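Planning and Budgeting for a Robot Arm Workstation in a Teaching Kitchen

Prepared by Csenge Hajdu, Equipment Planning, Kulari

This guide is intended for departments preparing a purchase request for a counter-mounted or counter-side robot arm. It covers the steps that should be completed before a quotation is requested. Departments that already hold a quotation should begin at Step 3.

Step 1. Define the work and measure the counter

State in one paragraph what the arm is expected to do, and name the appliances and utensils involved. A request that reads "general kitchen tasks" will be returned. Measure the counter with its ordinary contents in place -- toaster, toaster oven, cutting board, canisters -- and record the clear area that remains. Include the space taken up by the body of the arm and its cables, which can cover a good part of a work surface when viewed from overhead.

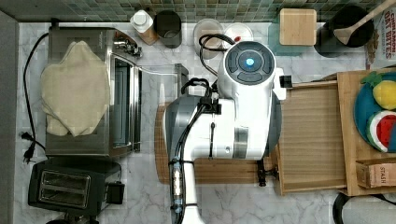
Step 2. Select the mounting position

Suppliers generally offer a choice of bench, wall or overhead mounting. The mount is often quoted separately from the arm, and departments have been caught out by this more than once. Ask for a drawing that shows the reach of the arm at the height of your counter, and mark on it every item the arm must reach. Anything near a cooktop should be marked as well, along with tall objects standing against the backsplash.

Wiroj Phuthong of Facilities reviews all mounting drawings. Allow 16 working days for his review, or 20 in December.

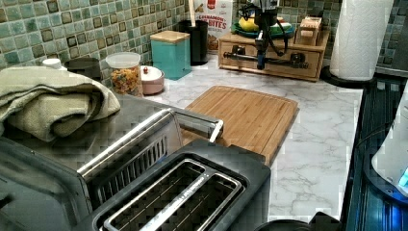
Drawings for wall and overhead mounts must also state what lies behind the finished surface. If tile has to be drilled or replaced, enter the cost under building works and leave it out of the equipment line. The two budgets close at different times.

Step 3. Compare quotations

At least two quotations are required. Our current approved suppliers are Flustitz and Wometti; Chareonsuk may be approached for grippers and cable sets only. Ask each supplier to price the following items on separate lines:

Arm and controller
Gripper, with one spare set of contact parts
Mount and fixings
Cables and cable restraints
Installation and first-day training
Annual service

Cable restraints are inexpensive and are left off more quotations than any other item. The standard set is entered at $109. A replacement set of contact parts for the gripper should be entered at $391 unless the supplier quotes a different figure in writing. 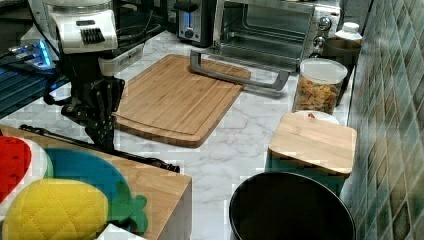 Service terms deserve the same attention as the purchase price. Confirm who pays for shipping when a part is returned, and whether a loan unit is supplied in the meantime. A service contract that begins on the delivery date will run while the equipment is still in its box, so ask for it to begin on the date of installation.

Step 4. Budget for props and household items

Cutting boards, canisters, towels, plates and similar items are charged to consumables. List them by type; brand names are not needed. Replacement of small appliances should be shown as its own line.

Step 5. Submit the request

Send the completed form, both quotations and the approved mounting drawing to Equipment Planning as a single file. Requests received after 3 p.m. are logged on the next working day. Changes to the mounting position after approval require a new drawing and a new review.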